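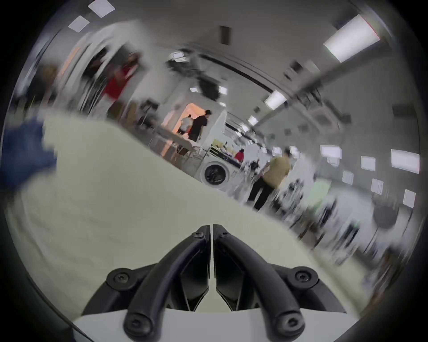

Photo: Hussam Hijazi

Dremden Recipe Lines

Transcribed recipes from three spiral-bound community cookbooks, split into ingredient lines and steps. Version 2, released in October.

What's in it

429 recipes and 3000 ingredient lines. The books come from Wilmont, Dunne and Burnberg. Wilmont is the largest and supplies most of the baking. Dunne is mainly casseroles, pickles and relishes. Burnberg has a long section on cooking for church suppers, with yields of up to 300 servings.

Files

recipes.csv – one row per recipe: id, book, page, title, section, yield
lines.csv – one row per ingredient line: recipe id, line order, original text, amount, unit, ingredient
steps.txt – method text, one paragraph per recipe, in id order
units.csv – the unit spellings found in the books and the form used in lines.csv

All files are UTF-8. Fractions are written as 1/2, 3/4 and so on. Missing amounts are blank, not zero.

How it was made

The pages were typed by hand from the printed books. Hussam Hijazi typed Wilmont and Dunne and checked Burnberg. Spelling in the original text column is kept as printed, including "brocolli" and both forms of "catsup." The ingredient column is normalized to singular, lower case.

Package sizes such as "1 can soup" or "1 box cake mix" are kept as they stand. We did not convert them to weights. Cans have changed size since the books came out, and the recipes don't say which size was meant.

Known problems

Recipe 492 is a duplicate title with a different method. Keep both. Recipe ids have gaps because household hints and poems were numbered in the first pass and later removed.

Oven temperatures are in Fahrenheit. A few Dunne recipes say only "moderate oven" and the text is left that way.

Some Burnberg yields are given in pans. The pan size is in the yield field where the book gives one.

Not for

Canning. Several of the pickle and relish recipes use processing times that are out of date. Check a current guide before putting anything in jars.

Changes since version 1

Burnberg added. Tablespoon and teaspoon were swapped in parts of the Wilmont cookie section – fixed. The page column now uses printed page numbers.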